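Progress report to the Clastero Fund: the Itik oral history and songbook project
Period covered: spring through July

14 shares | 2 comments

Hello again from the back bedroom, which is still the project office. I promised you something shorter than the last report and I've tried, but it has been a full few months and I get carried away (you knew that when you funded me!).

The big news first. The recording phase in Itik is finished. We set out to record the work songs and kitchen songs that people in the valley grew up with, and I now have a drive full of them, plus a second drive that lives at my sister's house in case mine floods. A lot of what I brought home isn't singing at all. It's people arguing over which verse comes first, or stopping halfway to tell me who used to sing it better. I was going to trim all that out and I've changed my mind. The arguing is half the fun and I think it belongs in the archive.

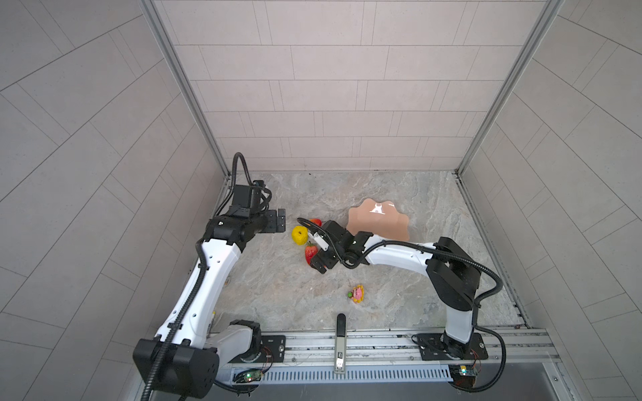
Transcription is slower than I told you it would be. I budgeted one hour of typing for each hour of tape and that was silly of me. The older singers switch between the valley speech and standard spelling in the middle of a line, so I end up playing the same few seconds over and over with my eyes shut. I've settled on writing what I hear and putting the standard form in a note underneath. It makes for an ugly page, but the people I've shown it to can read it, and they were happy to see their own way of talking written down.

The trip to Cuevas was a mixed bag. I went there to follow up on the sheep-washing songs, which several singers in Itik swore had come over the hill from that side. In Cuevas they told me the songs came from Itik. So that's where we are with that! I did come home with one complete version, nine verses, with a chorus I'd never heard before, and a very good recipe for bean soup. The bus back was late and I missed my connection, so you'll see a night's lodging in the travel column that wasn't in the plan. I moved it over from the meals line, where I had a little left.

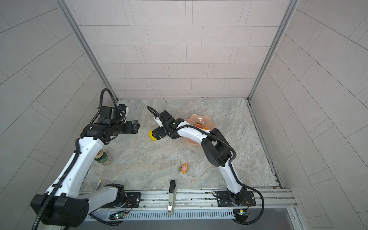
On to the songbook. I'm working with the print shop in Collesov, the same one that did the church anniversary booklet I sent you with my application. They've quoted for 1000 copies, and the price came in under what I'd set aside, mostly on account of the paper. I'd wanted the cream stock. I've seen the samples side by side now and the plain white is easier to read under a kitchen lamp, so white it is. The staples stay. I know one of you asked about a glued spine, but a songbook has to lie flat on a table or a piano and the glued ones snap shut on you the minute you let go.

I've done the music notation for the first two sections myself and it's been checked by a choir leader who was kind but firm about my rests. The lullabies are next. They're harder than they sound, with the singer slowing down and speeding up as she pleases, and I don't want to iron that out with a lot of neat bar lines. I may just print the tune loosely and say so at the front.

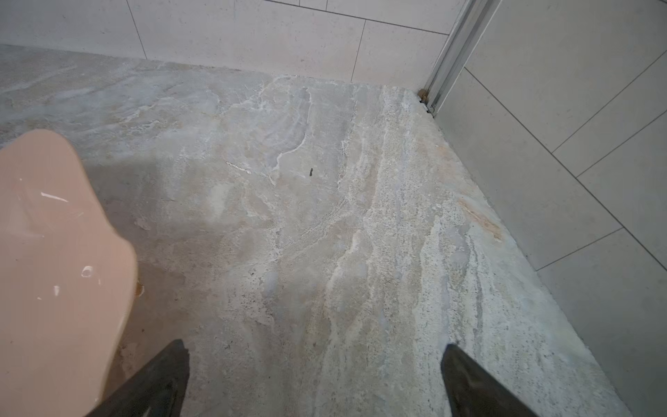
MONEY AND TIMING

You've paid me 4000 so far and I've spent it nearly as planned. Travel ran over a bit (see Cuevas, above), equipment ran under, and the second microphone has been worth every penny. I'm asking to shift what's left of the equipment line into transcription help, so I can pay a student to do a first pass on the long interviews. Could you let me know if that's okay by email? I'd like to have her started before the fall term gets busy.

The printer needs final pages 4 weeks ahead of delivery. I'm a little behind on the lullabies, as I said, and ahead on the index, which I did during a rainy stretch when I couldn't face any more headphones. 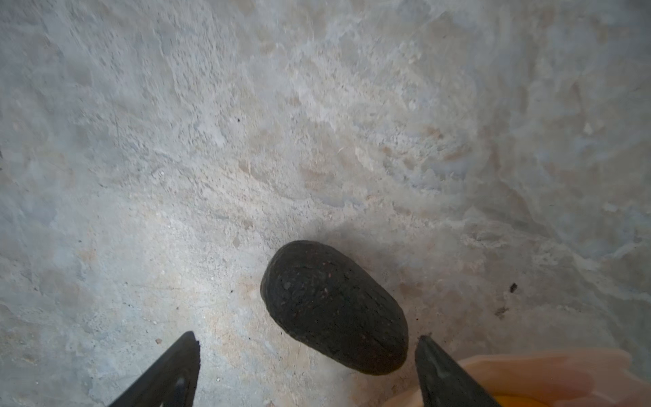
One thing I'd like your advice on is permissions. Everybody signed the form, but two families have since asked if certain verses could be left out. The verses are pretty rude, and they're about neighbors whose grandchildren still live down the road. My feeling is to keep them on the recordings, closed to the public for now, and leave them out of the book. If the fund has a rule about this, please tell me before I send pages to Collesov.

Next up for me are the lullabies, the foreword, and a return visit to Itik to play the recordings back to the people who made them. I've been offered the school hall for an evening and I've said yes. There'll be coffee, and I expect more arguing about the verses. I'll bring the recorder.

2 comments | Share this report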